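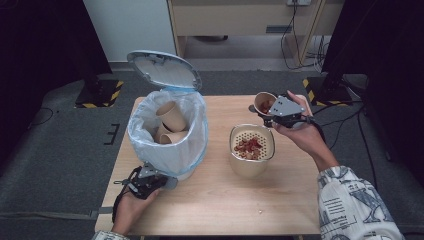 Last changed: 17/11/2018

Tivo tabletop set: house rules and notes for collectors

Hi! If you've landed in this folder you're either about to record episodes for Tivo or about to train on them, and I wrote this for both of you. It started as a list of complaints taped up next to my desk, and then it grew (sorry). The folder layout is at the bottom if that's all you came for.

What the set covers

Short two-handed jobs on a table, done with a pair of hand-held grippers. Tipping dried fruit out of paper cups, putting cups in a trash bin, moving things between containers, that kind of thing. One task per episode, one person per episode. The target for each task is 100 episodes, and I cap it at 500 so that one easy task doesn't swamp everything else.

Before you press record

Read the task card all the way through. Half the bad episodes I've thrown out came from people who read the first line and guessed the rest.

Put a fresh bag in the bin and fold the edge down over the rim. A loose bag edge catches on gripper fingers, and then you've got ten seconds of tugging in an episode that's supposed to be about a cup.

Check your cables. Give yourself enough slack to reach both ends of the table, and keep the cable behind your wrist. Please don't loop it around your thumb! I've seen it done and I don't love it.

Stand bases stay taped in yellow and black, always. If the tape is peeling, replace it before the session. Same goes for anything else at ankle height.

While you're recording

Go at a normal human pace. Slow-motion pouring looks careful, but it's miserable to learn from.

Both grippers stay in play for the whole episode, even if one of them has nothing to do. Rest the idle one near the front edge of the table with the fingers closed or nearly closed. Don't put it down and scratch your nose.

Hold cups by the side, never by the rim. If you squash one, finish the episode anyway and tag it "deformed". Those are useful – I'd like more of them, to be honest.

Spills are fine. Leave the crumbs where they fall until the episode is over, then wipe the table. Stopping to tidy up halfway through makes a second task nobody labeled.

Food rules

Food that has been on the table doesn't get eaten, no matter how good it looks. Swap out the dried fruit at the end of every session, and wash the gripper fingers with warm soapy water. No nuts of any kind. That one came over from the Dursun checklist and I kept it word for word.

Labels

Each episode gets one outcome: done, partly done, or failed. Use "partly done" if even one piece of fruit stayed in the cup when the card says to empty it. I know that feels harsh. Keep it harsh, please, because the Fivitz scores depend on it and I can't fix it afterward.

Version 2 of the label sheet replaced the old "okay" outcome. Anything recorded before May may still have it, and you should treat those as unlabeled.

Known problems

Task 16 has two cards with different wording. Use the longer one.

Some Zammont episodes have left and right swapped in the gripper log. There's a list in the notes folder, and I add to it whenever I find another.

Folders

episodes – one folder per task
cards – the task cards
labels – outcome sheets
notes – swap list, odd cases, my grumbling

If a rule here gets in your way, open an issue and tell me what you were trying to do.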